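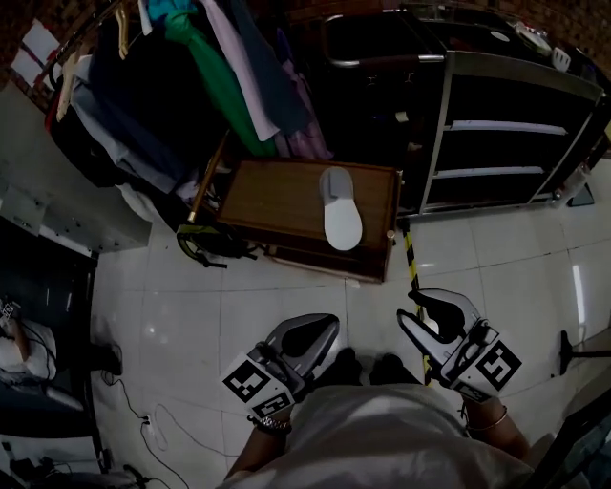
Figure 3. Head view at the start of a recording, with both hand-held grippers open and a slipper on the wooden cart.

4.2 Gripper pose from the head view

Each gripper carries two square fiducial cards. The tracker looks for these cards in every image from the head camera and solves for the pose of each card on its own. When both cards on a gripper are found, we merge the two poses, weighting each by the area of the card in pixels. When only one is found we use it alone, and when neither is found we carry the last pose forward with the gripper's inertial data for up to 200 ms. Gaps longer than that are marked as lost, and the planner does not train on them.

Card detection was the slow part of the first version. Larysa Zakharchenko rewrote it as a search window around the predicted card corners, with a full-image search only after a miss. The new detector is part of Cloriveck, our labeling and playback tool, and runs at the camera rate on one core.

Background clutter matters more than we had planned for. Scenes such as the one in Figure 3 contain striped tape, shelf edges and hanging clothes, and high-contrast edges of this kind can pass the first square test. We added a check on the card ID: a candidate is kept only if its ID belongs to the set assigned to that recording. On our test set of 41 recordings, nine had at least one false card before the check — four of them long enough to bend the path of a gripper. None had one after it.

Left and right are also set by card ID, so crossing the hands does not swap the two tracks.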